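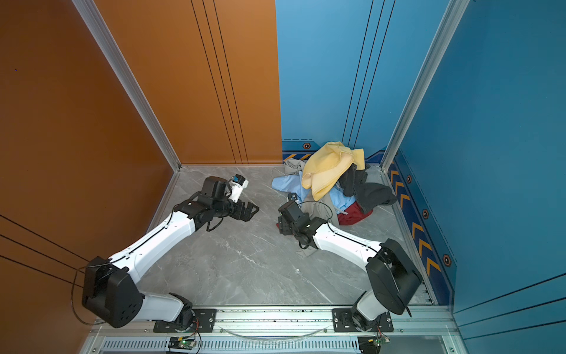

Lurdes Peixoto wrote to ask whether the Skenemer linocuts can go up without glass, and whether the black would rub off if they did. It won't rub, Lurdes, but please do glaze it! I leave every sheet hanging in my back room until the ink has properly hardened, and even so paper picks up kitchen grease and fingerprints like nobody's business.

Skenemer II, linocut on Japanese paper

Edition of 60, signed and numbered in pencil
Two colours, printed by hand
Sold unframed

I cut this one over a long wet September, mostly in the evenings, with the radio on and a hot water bottle under my feet. It's the harbour wall at Skenemer from the far side, where the steps go down (I've simplified them a good deal, so please don't write in about the number of steps). The first block is a flat grey-green and the second carries all the drawing. I spoiled 5 sheets getting the two to line up and they've gone into the collage drawer.

The paper is thin but much tougher than it looks, with soft torn edges — ask your framer to float it if you can, it's a shame to hide those under a mount. Duarte Pinheiro at Warrier has framed plenty of mine and knows how I like them.

Prints go out rolled in tissue in a stiff tube. Let yours lie flat under a heavy book for a day or two before you do anything else with it. If you'd like it posted flat, say so in the order notes and I'll sort out a board parcel, though it does cost a bit more.

Skenemer I has sold out, sorry! I have a couple of artist's proofs put by, so drop me a line if you were after the pair.

Add to basket
Postage and returns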